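Sourdough diary, 02/04/2026

Second week of the starter and it has finally woken up! I fed it before breakfast, went off to hang the washing out, and when I came back it had climbed nearly to the top of the jar and smelt of green apples. I've called it Stöckli, after the bakery we used to walk down to on holiday. The little wooden spoon has become its official stirrer.

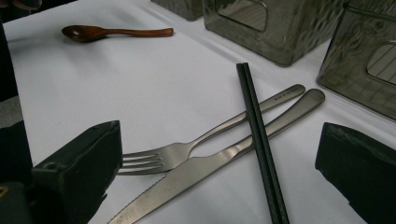
Emil Kofler wrote back within the hour to say I was feeding it far too much and far too often, and that a starter wants to be a bit hungry before you bake with it. He also thinks I should stop opening the lid every ten minutes. Fair enough, though I'd like to see him leave his alone in the first fortnight.

So I skipped the midday feed and went for a walk instead, up past the allotments and round by the Drivanum garden centre (closed for stocktaking, typical). Came home with muddy boots and no compost. Stöckli had sunk a bit in the middle, and Emil says that means it's ready, so I mixed a dough there and then with 300 grams of the strong white and a handful of rye. Far too sticky. I got it all over the taps and the back door handle, and I'm fairly sure there's some in my hair.

It's in the fridge now for 16 hours under a shower cap. The book says to use a proper proving basket but they wanted £40 for one in the kitchen shop, so it's a colander and a tea towel for me! Mum always did hers in a washing-up bowl by the boiler and I don't remember anyone complaining, except the once when the cat got in.

Must buy more rye. Must also ring the dentist, which I have now written down three days running. If the loaf comes out flat I'll slice it thin and toast it, and I'm having the first piece with the last of the plum jam from September, whatever it looks like.

Contact | © Kitchen Table Diary | Back to top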